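Nultside N3 mini PC review: three weeks in, mostly happy

Right, quick one as I've got work in an hour. A few of you asked whether the little Nultside box is any good or just another cheap thing with a nice photo on the listing. Bought mine with my own money, from Virholm, no freebie. Been on my desk and then behind the telly since April.

First the worry. Small firm, never heard of them, preinstalled system. So I did what I always do -- wiped it before it ever saw my network. New SSD in, clean Linux install off a stick, done before the tea went cold. If you keep the system it came with, fine, up to you, but change the admin password. Mine was set to "admin". In this day and age.

Getting inside is easy. Four screws under the rubber feet, lid lifts off, memory and drive right there. The feet don't stick back down very well afterwards. Mine are on with a dab of glue now.

Desktop use: good. Browser with far too many tabs, spreadsheets, video calls, music going in the background. No stutter worth moaning about. Boots quick. Wakes from sleep nine times out of ten, and the tenth time you hold the button down and swear at it. There's a BIOS update that's meant to sort this, have put it on, too early to say. 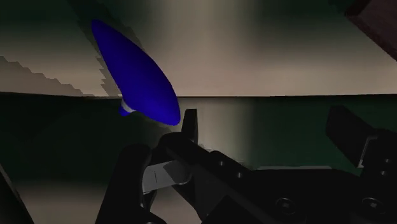
Blue on black.

3D stuff: don't expect much. Simple models turn round smoothly enough, anything with proper lighting and you wait. I left a render going over lunch and it was still going when I came back. Games the same story, old ones yes, new ones no. It's integrated graphics, you knew that.

Noise. This is where I nearly sent it back. Out of the box the fan ramps up and down constantly, every few seconds, like somebody breathing through their teeth. You can fix it in the BIOS by setting the fan curve by hand, and after that I can't hear it from where I sit. But why ship it like that?? My old Ellell box was slower and uglier but it was quiet from day one.

Wi-Fi is so-so. Through one wall I get 300 megabits, through two walls it drops off badly. The aerials are tiny and glued to the inside of the lid, so be careful when you open it, I nearly had one off. Wired is spot on, full speed all day. Run a cable if you can.

Copying files over to an external drive went at a steady 500 megabytes a second on the front USB-C port. The ones round the back are slower and they're not labelled so you find out by trying. Front headphone socket has a faint hiss with sensitive headphones, none with my cheap ones.
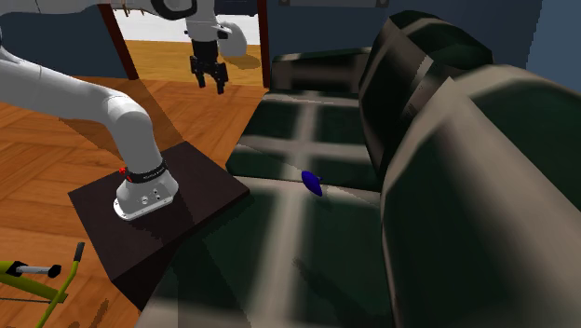 Ketill Ragnarsson: Had the same hiss on mine, went away when I swapped the power brick for a better one. The one in the box is rubbish. Also check your memory speed in the BIOS, mine was running well under what I'd paid for.

Cheers for that, added it here so people see it. Checked the memory, and yes, same problem. One setting, saved, rebooted, and the benchmark went up to 3940 which is a decent jump for no money. Haven't tried another power brick yet, will borrow one.

Support. Wrote to them about the sleep thing and got an answer the next morning from an Arnar Ketilsson, who had clearly read my email and sent the right BIOS file. Can't say that for most of the big names. Download page itself is a mess though, files with no dates and two of the links go nowhere.

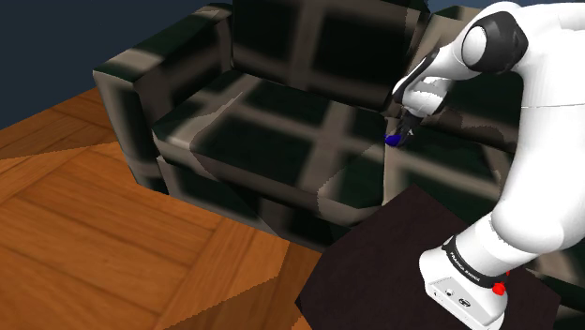

Plaid sofa, white arm.

So would I buy it agian? For an office machine or a telly box, yes. For games or heavy 3D, no, save up for something with a real graphics card. If you're at all nervous about BIOS menus get someone to set the fan and memory for you, ten minutes and it's a differnt machine.

Good: easy to open, quick, wired network, support
Bad: fan out of the box, Wi-Fi, unlabelled ports, those feet

Will update when I've tried the new power brick. Questions below, I do read them -- just slowly.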